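4.2 Dividing a parts bin

Applies to Radwood steel bins, 600 mm and 1000 mm lengths.

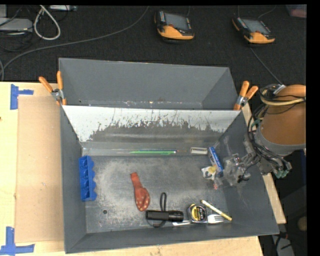
Small stock and bulk stock may share one bin if the bin is entered in the stock list as two locations. Use the suffix A for the front and B for the rear.

1. Empty the bin and wipe the inside walls.
2. Set the divider across the width of the bin.
3. Fasten each end to the rim. Spring clamps are acceptable for temporary layouts. Use the Drusside bracket set for permanent ones.
4. Press down on the divider by hand. If it moves, refit both ends.
5. Label each compartment on the outside wall.
6. Update the stock list (see 5.1).

NOTE: Bins moved from the Ladora store keep their old numbers until the March count.

CAUTION: Do not lift a bin by the divider or its clamps.

CAUTION: Bare steel edges can cut. Wear gloves during steps 2 and 3.

4.3 Changing a location code

Codes run from 1000 to 3000. Codes above 3000 are reserved for the Craddock annex.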